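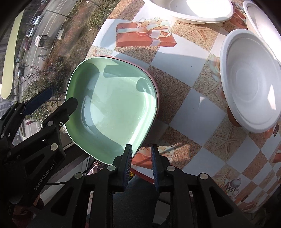 Hand-held gripper on the green square dish, window table.

February, notebook, gripper review

Second session with the hand-held gripper kit. Haslinger wants a yes or no on the kit before the end of the month, so these notes stay on handling and leave the software for later.

Table by the window, checkerboard cloth left on. White bowls at the back and side, green dish as the test piece. Pinched at the near edge between the two central fingers, blue ridged pads against the lower rim, dish held up at a slant.

Comments so far:

Grip force is all in the hand. I squeeze harder than I need to when the dish tilts, and my thumb was sore after 21 lifts. Kendcombe had the same complaint in their write-up.

Dish slid once in the pads, on lift 2. Wiped the pads with a damp cloth and let them dry. No slips after that. Ask Jolleo if the pads are sold separately, and at what price. The quote only lists the full kit at 1060, shipping extra.

Glossy surface in direct sun is going to be a problem for the recordings. Try again late afternoon with the blind down and compare.

Cable needs a clip. It loops out at the left of the mechanism and I caught it on my sleeve twice.

Destance are offering a service instead: they collect the data at their place and bill per batch of 1000 lifts. No price yet. Would save us the table time, but we'd lose the choice of dishes.

To do: white oval bowl next, then the molded pulp one. Expect the pulp to dent at the rim. Check rivets for play before starting.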